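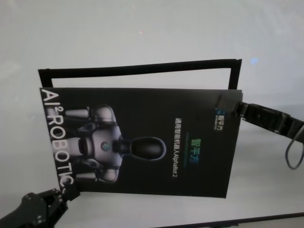 August 2025. Vaginal pH self-swab study, Todport arm. Kits logged to date: 221, of which 127 came back with a readable strip and a completed symptom diary. Diary return is poorer than at Vunovwood and the layout may be part of it. The Lenz version has a mostly black cover, like the booklet held over the white tabletop, and a label in dark ink does not show on it. Labels now go on the first inside page – white, top left.

Strip lot 1261 reads slightly high against the bench meter. Repeated 3 times with fresh buffer, same offset. Lot set aside; Tokby asked for a replacement in July, no reply yet. Perimenopausal group to be analysed separately.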